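Sturus Household Arm: Planning and Purchasing Guide
Section 2. Assessing the site and preparing the budget

Complete this section before an order is placed. The completed worksheet should be returned to Zihan Yu at the Flunddale office.

2.1 Choose the trial tasks

1. List the tasks the arm will be expected to perform in the first year. Handling small objects around an open bag is a suitable first entry.
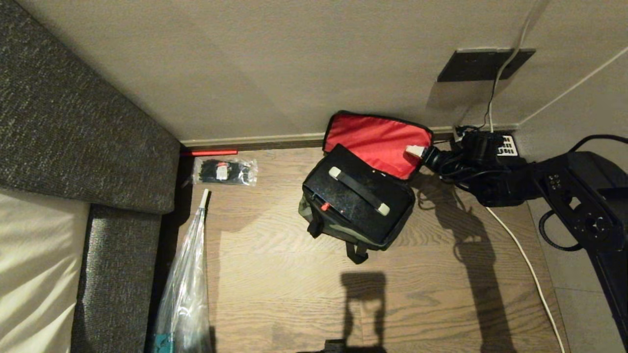

2. For each task, record the surface on which the work is done. Wooden and tiled floors should be entered separately.

3. Record any soft or flexible items, such as straps, zips and plastic wrapping. These take longer to set up than rigid items, and additional training hours should be budgeted. 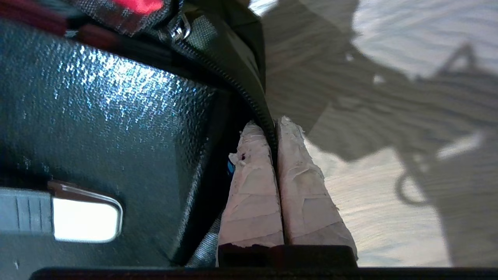

Figure 2-1. Taped fingers at a zipped bag edge.

Note: Finger coverings are consumables. Enter them under running costs and allow 50 sets per arm for the first year.

2.2 Check the working area

4. Measure the clear floor between fixed furniture and the nearest wall. The minimum for a single arm is 180 cm.

5. List the loose articles normally kept on the floor, and decide which will remain there during operation.

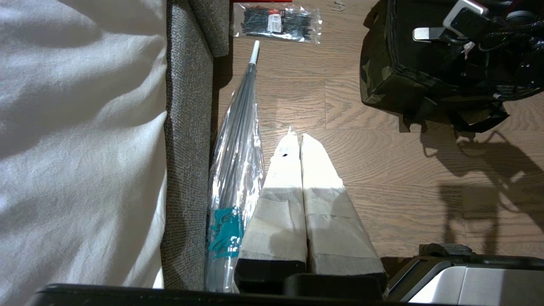
Figure 2-2. Gripper beside a furled umbrella and upholstered furniture.

Caution: Do not reduce the clearance allowance to fit a smaller room. Request a site visit from Ruson instead.

6. Mark the route of every power lead and wall cable on the floor plan. Where a lead crosses the working area, include the cost of relocating the socket. 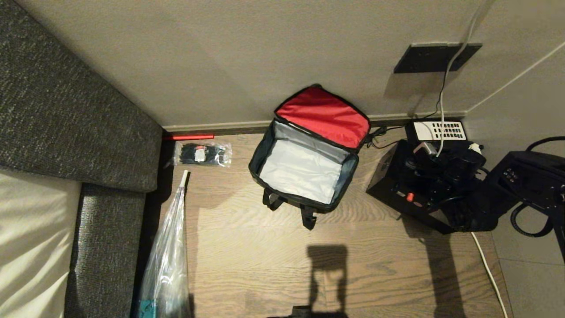 Electrical work should be quoted separately from the equipment, as it is normally charged to the building budget. Obtain 2 quotations and attach both to the worksheet.

2.3 Submit the request

7. Send the worksheet to Borislav Bošković for approval. Requests received after the end of February are carried into the following budget year.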